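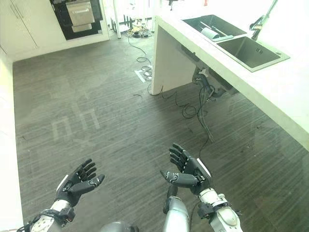 Notebook entry, kitchen workshop, January. Entered by Rekha Shetty.

Work on the floor and the island continued from the previous entry. The purpose of this session was to settle the cleaning routine for the dark grey laminate and to close the open points on the island side panel before the Bastos group takes over the room.

Floor. The surface is glossy and shows every streak left by a mop. Three cleaners were compared on strips marked out between the island and the white wall: the Vetia concentrate, the Plalline ready-mixed product, and plain warm water with a well-wrung microfiber cloth. Each strip was wiped along the grain and left for 15 minutes with the window closed. The Vetia strip, mixed at 24 ml to the bucket as in the last entry, dried with a haze that was plain to see under the ceiling lights. A second pass with water removed it. The Plalline strip dried clear but felt slightly tacky underfoot. Plain water gave the best result and will be the standard method until further notice. Colleagues are asked not to use the Vetia product on this floor at any strength. It remains suitable for the countertop.

Direction of wiping matters more than had been assumed. Strokes across the grain left faint bands at the turning points — these were visible only from the island end, looking toward the cabinets.

Island. The thick side panel was checked at floor level. The gap between panel and laminate was measured at the two corners and at the middle. It is even to within a millimeter, and no further adjustment is proposed. The sealant ordered from Nundalora under job 376 may now be applied. White was specified; please confirm the color on the tube before opening it, as the previous delivery contained one clear tube.

Cabinets. The thin vertical handles collect fingerprints near the top. They were wiped with a dry cloth. One handle was loose at the lower screw and has been tightened by hand only. A proper driver should be used at the next session.

Appliance. The stainless-steel panel was cleaned along the brushing with a damp cloth and dried at once. No product was applied. The manual is to be returned to the folder.

Still open:
Sealant along the base of the island panel.
Felt pads for the 8 stools before they are brought back in.
Repeat of the Plalline strip at half strength, to see whether the tackiness persists.
Written instructions for the Bastos group, one page, to be kept with the cleaning cloths.

Session closed at 4:40 p.m. R.S.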